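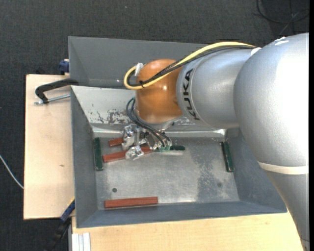
What is a block bin?
A block bin is an open container, usually shallow and wider than it is deep, in which small building blocks are kept loose. It differs from a toy box in having no lid and from a tray in having sides high enough to stop the contents leaving.

Overview
Block bins are found in nurseries, playrooms, waiting rooms and any house where a child has lived within the last decade. The contents are mostly small coloured blocks of wood or plastic. Over time they are joined by a dried-out felt pen, one domino and a key that fits nothing in the building. Storage manuals treat these extras as contamination. Children treat them as the best part.

The bin is both a piece of furniture and a method. In the method, blocks are returned in no particular order and found again by rummaging. Its great rival is the fitted box, in which every block has its own place and the lid closes only if all of them are in it. Fitted boxes are widely admired and seldom closed.

History
Early block sets were sold in fitted boxes with a printed plan of the layers, addressed to an adult. The writer Holger Brekke, in his short history of nursery storage, dates the decline of the fitted box to the first afternoon anyone owned one. His own family used a roasting tin, and he gives it a chapter.

Purpose-made bins followed as schools bought blocks in bulk. The Westholm bin, a low pressed-metal pan with a rolled rim, was for many years the standard model in the school catalogues. It was almost impossible to damage and could be heard from the next classroom. A felt liner was offered as an extra in November of its second year on sale, after letters from teachers.

Materials
Metal bins are durable, easy to wipe and loud. Plastic ones are quieter and lighter, and tend to crack at the corners once somebody discovers that they can be sat in. Wicker looks well in photographs and sheds. Cardboard is the commonest material of all, though it does not appear in any catalogue, and is replaced whenever a parcel of a suitable size arrives.

Size and depth
Depth is the main point of disagreement. In a deep bin the wanted block is at the bottom, and the usual way of reaching it is to tip everything on to the floor. A shallow bin lets most of the contents be seen at once but takes up more of the table. The Zapata guide to playroom fittings suggests a bin 500 mm long and 400 mm wide, filled to no more than half its depth. Indira Mudaliar, reviewing the guide, observed that half full is a condition block bins pass through briefly on the way to overflowing.

Sorting
Sorting by colour is popular with adults and lasts until lunch. Sorting by shape is more useful to anyone building, as a tower needs rectangles before it needs red ones. The Drokow system combines the two and calls for six bins, a chart and a shelf to put them on. At the Amham toy library, Gönül Dönmez ran the system for a single term with a stock of 2,681 blocks, and afterwards published a paper recommending one bin.

Cleaning
Plastic blocks may be washed in warm soapy water and left on a towel. Wooden blocks should be wiped with a damp cloth and never soaked, as the grain lifts and the paint goes with it. The bin itself is generally forgotten. It should be emptied and wiped out now and then, and the key put back afterwards, in case.

See also
Toy box
Fitted box
Marble run (storage of)
Things found under sofas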